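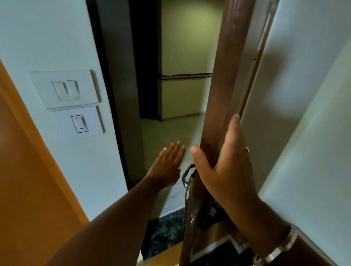
How many times does a learning system need to watch a door being opened before it can open one itself?

At Wamimska, the working figure is 100 recordings for each type of handle, made by people of different heights and habits, and the staff regard that number as a minimum.

The institute began its door program in August with a simple observation from Forka, its partner in mobile robots. Machines that could map a building without trouble were stopping at the first closed room. The software had been given plenty of floor plans and very few examples of hands at work.

Recording takes place in ordinary buildings during ordinary hours. Each participant wears a camera at head height and is asked to enter and leave rooms as usual. No one is told which hand to use. Some people pull by the handle all the way; others let go early and take hold of the edge of the door. At one doorway to a corridor, with a brown handrail along a pale green wall, a participant held a wooden door by its edge with the right hand and stretched the left out flat toward the opening. Movements of this sort seldom appear in written instructions, and they are the reason the program records people at all.

The collection now holds 484 recordings. Of these, 56 have been set aside for testing and will not be shown to the system during training. Each of the others is reviewed by 2 annotators, who mark the moment a hand makes contact, the moment it lets go, and any change of grip in between. Where the annotators disagree, the recording goes to the Pálfi laboratory for a third reading.

Disagreements are common. A hand resting on a door may be pushing, steadying or doing nothing, and the recording does not always settle the matter. The labeling guide, known as Cultar, has been revised to allow an "uncertain" mark — a change the annotators had requested from the start.

Poor light remains a difficulty. Dim doorways are kept in the collection on purpose, though they take longer to label. The next round of recording will cover sliding doors and double doors, with the same rules for participants and the same review.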